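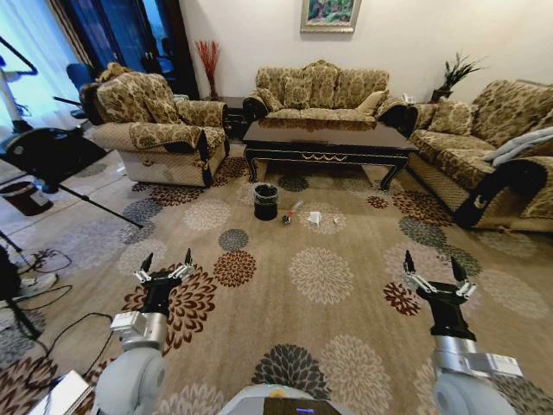

Floor Clearing Task: Late Stop of the Left Arm at the Bin

Date of entry: 28/07/2025
Location: Munska Laboratory, Abou Zeid building, living room area
Control software: Jado, development branch
Status: open, autonomous runs suspended

Purpose of session

The session was planned as a repeat of the floor clearing task with the coffee table and seating left in their usual positions. Small litter is placed on the carpet, and the robot is required to pick up each item and release it into the bin. Fourteen runs were scheduled. The session was stopped during run 6.

Account of the fault

The pick was normal. Jado reported a closed grip, raised the left arm and moved it to the approach point over the bin. The descent should have ended at the release height. The arm continued downward until the wrist force limit was exceeded and the protective stop engaged. The log shows 307 ms between the first reading over the limit and the stop. This is well outside the value accepted in our own test plan.

All personnel were outside the marked area. There was no injury. The operator pressed the emergency stop after the protective stop had engaged, as the procedure requires, and the arms were left in position until the log had been saved.

The left wrist was inspected with power removed. No play was found in the finger linkages and all screws were tight. The inspection was made by hand and by eye only; it should be repeated with the torque tool before the arm is used again at normal speed. 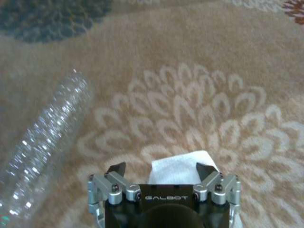
Wrist camera: tissue held between the fingers, plastic bottle on the carpet to the left.

Grip checks

The first suspicion was the grip signal. A folded tissue gives very little resistance, and in earlier work Jado sometimes lost the "object held" flag after a good pick. If the flag drops during a descent, the software may start the wrong branch of the release routine. The flag was therefore logged separately at reduced speed. It remained steady, and this explanation has been set aside for the present.

The second suspicion is the release height. It is calculated from the head camera's estimate of the bin rim and is updated while the arm is moving. In the saved log, the estimate drops by 14 cm between two updates, close to the start of the descent. The arm followed the new value without any check. A change of that size in a stationary object should have been rejected.

It is not yet known why the estimate changed. The arm passes between the head camera and the bin on approach, and part of the rim may be hidden at that point – this has not been confirmed. The delay in the stop is a separate matter and must not be closed together with the height error.

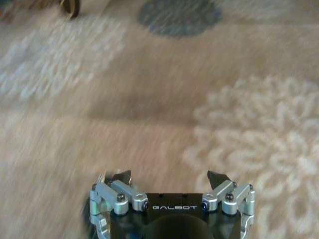

Entered by the Manipulation Test Group, Munska Laboratory
Copy to the Jurerden site safety office

Further to the above, the wrist camera recordings were reviewed for use as a second source of height information. Images taken while the wrist is moving quickly show the carpet pattern heavily smeared, although the gripper itself remains clear. They are not suitable for correcting the height in motion. A short pause above the bin would probably give a usable image, at the cost of a longer cycle. The group at Jurerden has asked for the cycle time to be kept as it is, and this will need to be discussed.

The following restrictions apply from the date of this entry:

- Descents over the bin are to be made at reduced speed, with an operator at the emergency stop.
- The release height is to be fixed before the descent begins and is not to be updated during it.
- The force limit is not to be raised to avoid stops.
- The bin is not to be moved or exchanged by hand until both arms have been placed in hold.

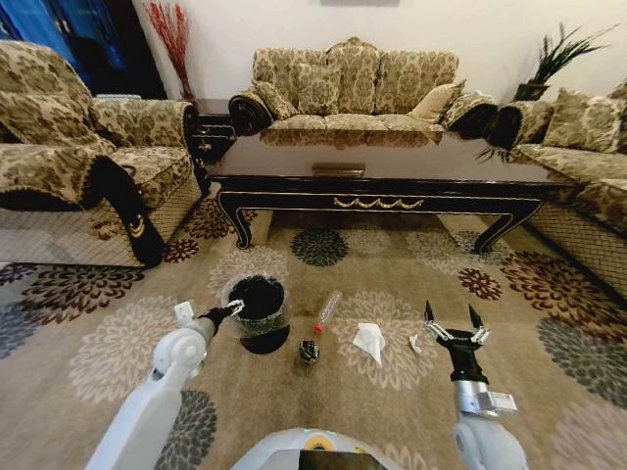 The last restriction was already in the written procedure, but its wording allowed a person to reach in while only the nearer arm was in hold. The text has been corrected and the printed copy in Abou Zeid replaced.

Outstanding work

Stop delay: compare controller time stamps with the Jado log. The two clocks were not synchronized at the start of the session, so the figure above is taken from the controller alone.

Height estimate: replay the saved data with the arm masked out, then with a fixed rim height.

Test plan: the remaining runs are carried over to August, subject to release by the safety office. Run 6 is to be recorded as failed and is not to be repeated under the same number.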